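Reading Old Town Maps: Notes for Unit 2
Ketsara Bunnag, July 2022 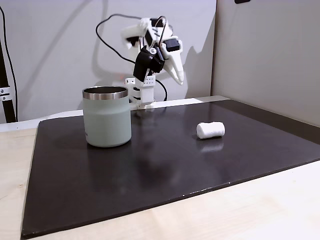

What does a map scale tell you?
It tells you how distance on the paper relates to distance on the ground. If one inch stands for 40 feet, then a lot that measures two inches across on the sheet was 80 feet wide in the street.

I love starting with scale, and our sheet of Metthorpe is a wonderful place to practice. The surveyor drew the town at 64 feet to the inch (an odd choice, I know!) and then changed his mind for the riverside, where the inset runs at 40. Check the scale bar every time you move your ruler from one part to the other. Last January half the class measured the mill yard with the wrong one and ended up with a yard bigger than the market square.

Next, look at the lettering. Street names are upright, property owners slant to the right, and water gets the big curly capitals. Once you see the pattern you can pick out Clurkis Brook even where the blue wash has faded to nothing, and it's such a thrill the first time you do it.

Then the boundaries. A solid line is a wall or a building front. A dashed line is a fence or a hedge, and a dotted one marks a right of way. The long dotted line behind the Bennani warehouse runs 740 feet on the ground, straight through what are now back gardens, and you can still trace it in the way the property lines bend.

For next class
Measure the frontage of three lots on Prallska Street and convert each to feet. Show your working.
Find one place where the inset and the main sheet disagree, and write a paragraph on which you trust more.
Bring a clear ruler and tracing paper. Pencil only near the originals, please.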